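Textiles in the Home, Unit 4: Folding and Caring for Table Cloths and Tea Towels
Course notes, Anong Prasertsri

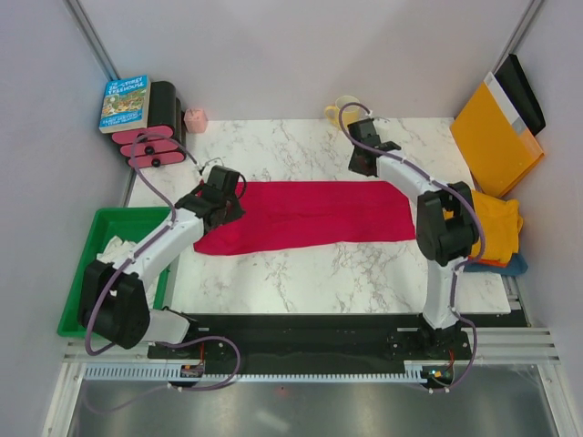 Figure 1. Red cloth laid out flat on a marble-veined tabletop. Note the fine wrinkles across the middle and the sloping lower edge.

Welcome to my favourite unit! Folding sounds like small stuff, but a cloth that is laid out well folds well, and once your hands learn the feel of it you'll never go back to scrunching things into a drawer.

4.1 Reading the cloth

Before you fold, look. Find your straightest edge and work from that one. In Figure 1 it's the upper edge, so that becomes the reference and the lower edge gets coaxed into line with it. The bulge at the lower left is a classic — don't tug at it. Slide a flat palm outward from the centre and let the fabric travel.

The right end narrows a little at its upper corner. Ease a corner like that out with two fingers before you do anything else, or the narrowing will turn up again in every layer.

4.2 The half, half, third

Bring the lower edge up to the reference edge and smooth from the middle out.
Fold left to right. Match the corners first, then the sides.
Fold in thirds, with the last flap tucked underneath.

Dima Khoury folds in thirds first and gets a lovely slim bundle for narrow shelves. Try both and bring me your favourite!

4.3 Colour care

Deep reds are gorgeous and they can bleed. Wash new ones on their own in cold water, and dry them in the shade (our summer sun will fade a good crimson in no time — January is the worst of it). Iron while slightly damp, on the wrong side.

4.4 Practice for next class

Bring one plain cloth of any colour, 900 mm by 700 mm if you have it. Hường Lục has spares in the cupboard near the sinks. We'll be working in pairs, and Halvard Granström will show us his napkin folds in the second hour.

Reading: Remen workbook, page 66, the section on hems and selvedges.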